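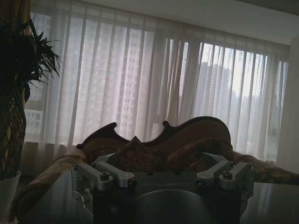 Depth drops out on glossy table, planner thinks it can reach through it

Posted in Perception and Planning -- 563 views

mostonbridge_dev

Running a pick demo in a living room setup, dark glossy coffee table in front of a sofa, big window with sheers behind. Two arms, wrist cams plus head cam. Stack is Lorneo for planning, depth goes into a voxel map, map goes to the collision checker. Pretty standard.

Problem: table top comes out full of holes. Worst on whichever side has the window reflection. Planner sees the holes as free space and hands me paths where the fingers go straight down thru the surface. Force limit catches it but thats not a plan.

Tried so far:
- exposure down on the wrist cam. helped a little, then the sofa got noisy
- hole filling in the depth filter. fills with curtain depth, which is worse
- treating unknown as occupied. now nothing plans at all, goal is always inside a blob

Wrist and head maps also disagree on table height by 17 mm, if that matters. Is there a setting for this or do I need a different sensor? Demo is in February.

dislow_tools

The 17 mm matters. Fix that first. If two cameras write the same surface at two heights they clear each other's voxels every update, and you get holes even with good depth. Redo hand-eye on the wrist cam, then check against the head cam on something matte. Not the table. A sheet of cardboard is fine.

Then stop asking the depth camera about the table at all. Fit a plane once from the edges and front corners, where you get real returns, and add it to the planning scene as a static box. Pad the top 4 mm. Voxel map only gets points above the box, everything inside the box is masked out. Keep unknown = free above the table, unknown = occupied under it.

Last thing, drop points past the sofa back. Sheer curtains give you junk, some of it lands in front of the window as floaters and the checker believes it. Crop box, done. 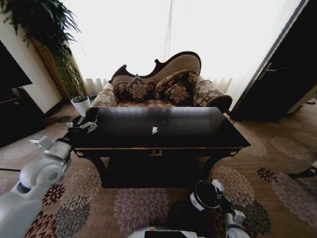 toledo_arms

Agree with most of above, one thing missing. Your own arms. On a low table the head cam gets both forearms and the wrists in view, and if the self filter is lagging the joint states, arm points get left behind in the map as obstacles. Looks exactly like your "goal inside a blob" thing. Check timestamps -- I had the filter using latest joint state insted of the one matching the depth stamp. Fixing that did more than any of the depth filters.

Also small stuff on the tabletop. If the target is a crumpled bit of paper, a fat pad on the box will swallow it. So get the object from color segmentation, take height from the plane, let the fingertips touch the box for the final approach only. Allowed collision matrix, fingertip links only, turn it back off after the lift.

Planning timeout at 400 ms was too short for us w/ two arms btw.

xk_perception

get a better camera. or put a tablecloth on it

mostonbridge_dev

Recalibrated, heights agree now. Box is in, no more through-the-table paths. Self filter stamps were off too, same bug. Still fighting the crop box, it eats the top of the cushions, but thats a separate post.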